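5월, 금요일 오후. 작업실 노트

오늘은 아침 식탁 쪽 물건들을 드디어 손봤다. 지난주부터 미뤄 둔 일인데, Rhea Gatchalian이 "토스터가 자꾸 벽 쪽으로 밀려나 있다"고 두 번이나 말해서 더는 모른 척할 수가 없었다 ㅎㅎ

일단 토스터는 오른쪽 안쪽, 상판 배선 구멍 바로 옆으로 자리를 정했다. 구멍이 가까우니까 코드가 상판 위로 돌아다닐 일이 없다. 진작 이렇게 할걸! 빵은 Metberg에서 사 온 식빵인데 두께가 슬롯에 딱 맞는다. 저번 Lurska 빵은 너무 두꺼워서 옆구리가 다 뜯어졌었지...

곡물 칸 트레이는 토스터 왼쪽에 그대로 둔다. 칸마다 내용물 이름을 붙이자는 Dorin Sârbu 의견은 보류. 라벨을 붙이면 씻을 때마다 떨어지고, 색이 다르니까 눈으로 봐도 대충 구분은 된다. 다만 한 칸에 40 g 넘게 담으면 옆 칸으로 넘어가니까 조금 모자라게 담을 것. 초록색 액체 병은 트레이 왼쪽, 분홍 타원 접시는 더 왼쪽 구석. 접시는 너무 끝에 두면 팔꿈치로 치기 쉬워서(내가 지난번에 쳤다) 한 뼘은 안으로 들이자.
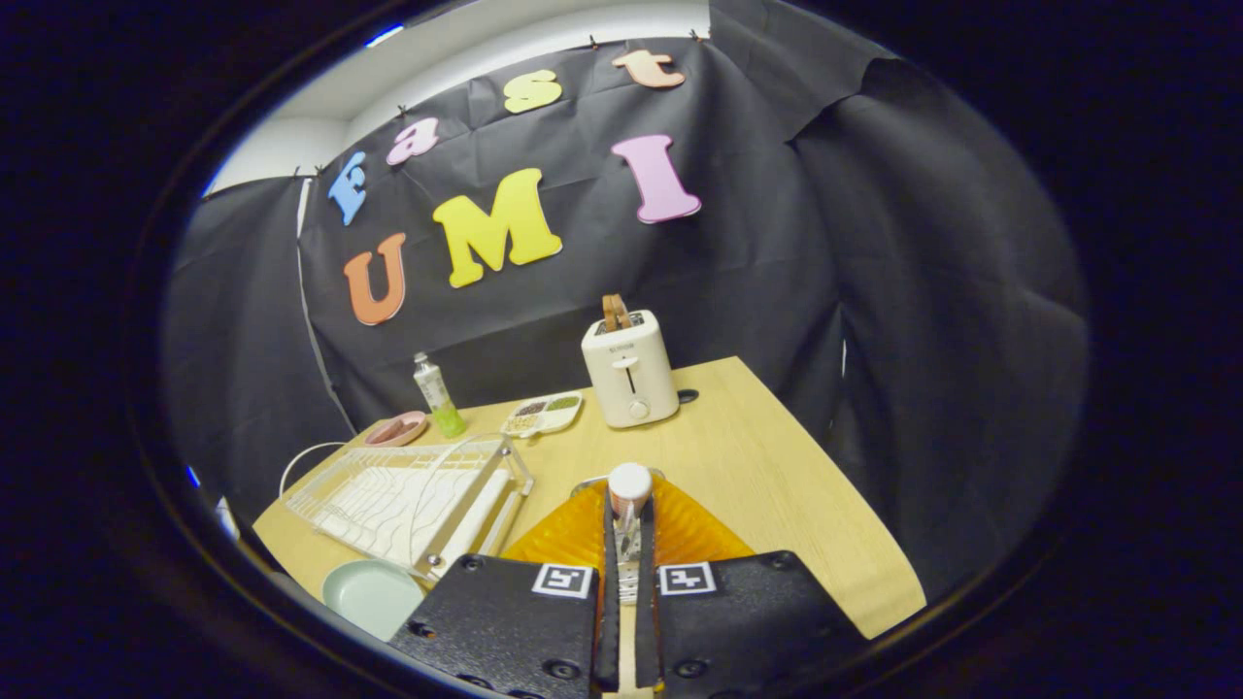 상판 닦는 건 물걸레 한 번, 마른걸레 한 번이면 충분했다. Plunby 세정제는 희석해서 써도 냄새가 꽤 남길래 빵 옆에서는 안 쓰기로 했고, 남은 건 개수대 밑 619번 상자에 넣어 뒀다. 찾는 사람 있으면 거기서 꺼내 가시길. 상자 뚜껑이 뻑뻑하니 왼쪽부터 들어야 열린다.

빵가루 받침도 비워야 하는데 오늘은 못 했다. 식힌 다음에 빼야 해서 월요일 아침에 제일 먼저 할 생각. 곡물은 약 80 g 정도 남아 있으니 다음 주문 때 Rhea한테 같이 부탁하기. 그리고 Bălan에서 빌린 저울 돌려줄 것, 건전지 2개는 빼고!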